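4. Collecting the Sorting Demonstrations

4.1 The task and why we kept it small

I wanted something a person could learn to do through the arm in one sitting, and that a policy could still get wrong in lots of interesting ways. Two containers, a few drinks, and a rule about what goes where: cans in the gray one, bottles in the yellow-green one. We called the set Cakero, for no reason I'm willing to put in print, and the name stuck before we had even finished taping the table.

The rule sounds trivial, and for a grown-up with hands it is. For an operator who sees the table through a camera view it's surprisingly fiddly (bottles roll, caps are slippery, and you can't feel when you've brushed a rim). We let operators pick the order of the objects themselves, so one person's episode goes bottle, can, bottle and the next person's goes can first. I was nervous about that at the start! A mixed order makes the data messier, but it also gives the policy a look at the half-finished table in all its versions, and that's exactly where our older model used to freeze up. Figure 1 covers the fixed view, a later stage of the task, and the view from the gripper. 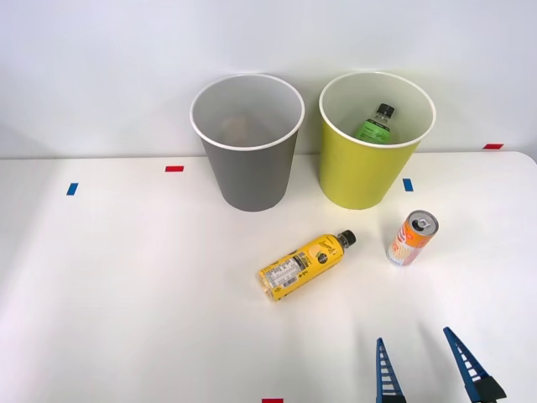

Kirkotness, May

I'm leaving the dateline in from my lab notes, partly out of habit and partly to keep this batch apart from the earlier one at Dorance, which used a different table and much worse lights. In Figure 1(a) the green-labeled bottle is already in the yellow-green bin, and both the yellow bottle and the can are still out on the table. Either one is a fair next move. The can is closer to the fingers, and a lot of our operators simply go for whatever is closest, which you can see in the statistics later on.

The strips of red and blue tape are reference points for us humans. Before an episode I'd check the layout against them and nudge things back where they belonged. We never gave the policy any tape coordinates, though of course it sees the tape in the images like everything else, and I did worry that it would learn to lean on it. Section 6 has a test with the tape moved, so hang on for that one.

4.2 What counts as an episode

An episode starts when the operator takes control and ends when they let go of it, and that's really all there is to the definition. We didn't trim the fumbling. If somebody missed a grasp, backed off and tried again, the whole business stayed in. I threw out only the recordings where a stream had dropped out or the operator had clearly broken the sorting rule, and after that we had 607 episodes left. The target had been 2000, which was ambitious, and I'd rather report the smaller number than pad it with copies.

Every episode also gets a label for how far along it is at each step, added afterward by hand with a little tool we named Stubbs. The label is just a list of what is in which bin. For Figure 1(b) it reads: can in gray, green bottle in yellow-green, yellow bottle still to go. It's dull work, labeling, and I did most of it on a Tuesday with the radio on, but it paid for itself the first time we wanted to train on late stages only.
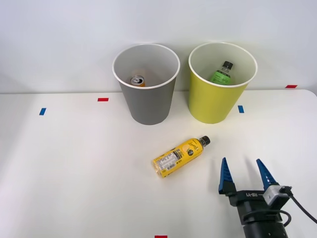
Ewan Goodwin read a draft of this section and objected that stage labels made by hand bake in the labeler's idea of when an object is "in," so a bottle balanced on a rim could land on either side depending on my mood. He would rather have had two people label everything and keep the disagreements. He's right that it matters, and I went back over the borderline cases with that in mind. The rule I ended up with is strict: an object counts as in only once the fingers have let go and pulled clear of the bin. We didn't have the time for a second labeler on the whole set, so if you reuse our labels, treat the moments right around a release with some suspicion.

4.3 Camera views

We recorded a fixed view of the workspace and a view from the gripper, and for a while I thought we could get by with the fixed one alone. It shows both openings and everything lying in front of them, so for deciding what to do next it's great. For doing it, less so. The last bit of an approach depends on where the fingers are relative to the bottle, and a small error in the fixed view turns into a clumsy pinch at the label. The close view has the opposite trouble, as Figure 1(c) shows: you get the fingers and the cap of the yellow bottle nice and large, but you look at the cups from the side and can't tell what's inside them.
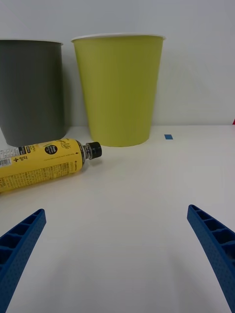
So the policy gets both, all the time, and we let it sort out which one to listen to. I tried switching between them by hand (fixed view for choosing, close view for grasping) and it was a pain to tune, with the arm dithering right at the handover. Feeding in both streams got rid of the switch and cost us a bit of training time, a trade I'd happily make again.

One practical thing, in case you're setting up something similar. Line up the clocks on your streams before you record anything. Ours were 5 frames apart for the first few sessions, and I only noticed when a grasp showed up in one view before the fingers had closed in the other. Those sessions could be repaired by shifting one stream, and we kept them in the set with a flag so that anyone who wants to leave them out can do so.

Figure 1. Cakero sorting task. (a) Fixed view, can and yellow bottle still to be sorted. (b) Fixed view, yellow bottle remaining. (c) View from the gripper.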